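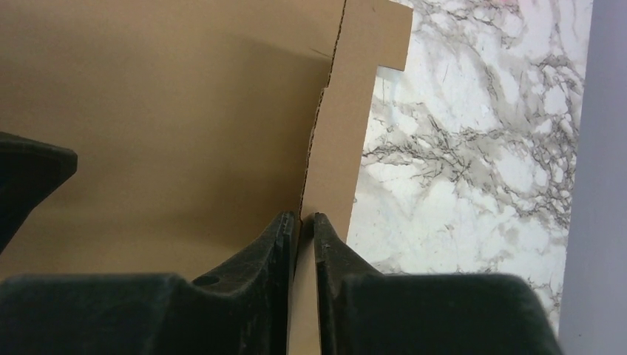

A flattened cardboard sheet with a crease and a squared tab, next to a marble-patterned countertop.

Cosorent to take back flattened boxes at Plesta store

Thursday, June 7, 2018

Household rental company Cosorent will begin taking back used cardboard boxes at its Plesta store this month, the company said. Customers who rent small appliances and kitchen goods can return the packaging flat at the service desk, whether or not they are returning the item itself.

The service is free. Boxes do not have to carry the Cosorent name, but they must be clean, empty and folded down along their original creases. Tape and shipping labels can stay on. Foam, plastic film and paper filling will not be accepted and should go out with regular household trash or recycling.

Cosorent tested the idea at its MacLeod store beginning in December. Customers there brought back 1314 boxes over 6 months, the company said, and about half were in good enough shape to be used again. The others were baled and sold as scrap cardboard.

The most common problem at MacLeod was torn tabs. Many of the company's smaller boxes close with a tab that fits into a slot and need no tape. Once the tab is ripped off, the box will not stay shut and cannot go back out to a customer. Cosorent is asking people to pull the tab straight out of its slot before folding the sides in - and to leave the panels whole instead of cutting them down to fit a bag.

Wet cardboard was the other trouble. The company suggests flattening boxes on a dry table or counter and keeping them indoors until they are dropped off. Boxes with food stains or soft corners will be turned away at the desk.

Packaging supplier Zurkico, which makes the boxes, has changed the printing on its newer ones. Fold lines are now marked on the inside, and the bottom panel has a short set of drawings showing which side goes down first. The older, unmarked boxes will still be accepted until they wear out.

Cosorent said the Plesta store has shelf space for 3000 flattened boxes. When the shelves are full, the desk will stop taking boxes until the next pickup, and a notice will be posted at the entrance.

Customers may bring up to 54 boxes per visit. Larger loads, such as those from offices or apartment buildings, have to be arranged with the store ahead of time. Returns will be taken during normal store hours, but the desk closes 15 minutes before the rest of the store.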